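5.3 Recording a two-arm task by remote control

Read section 5.1 before switching on the follower arms. Takodden sessions are limited to 32 demonstrations per task file.

1. Set the task objects within reach of both arms. Leave the other items on the table where they are – the policy needs to see clutter.

2. Hold the leader handles in the rest position and press Link. The follower arms move to match.

3. Press Record, then guide one arm at a time. Keep each approach slow.

4. Close the gripper fully before lifting. A half-closed grip is saved as an error, code 701.

CAUTION: Keep hands off the table while Link is lit.

NOTE: Check the wrist view as well as the bench view. Both are saved with each demonstration. 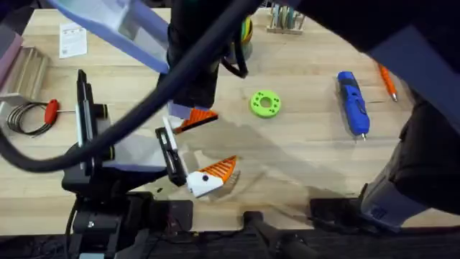
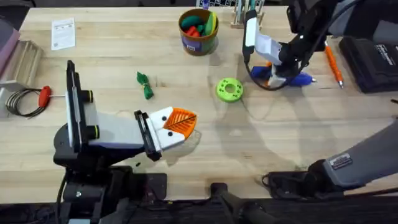

Bench view
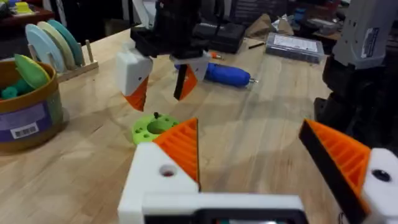 Wrist view

5. Press Stop, return the handles to rest and name the file.

5.4 Discarding a bad demonstration

Open the session list, select the entry and press Discard. Deleted entries stay in the Musa folder until the session is closed.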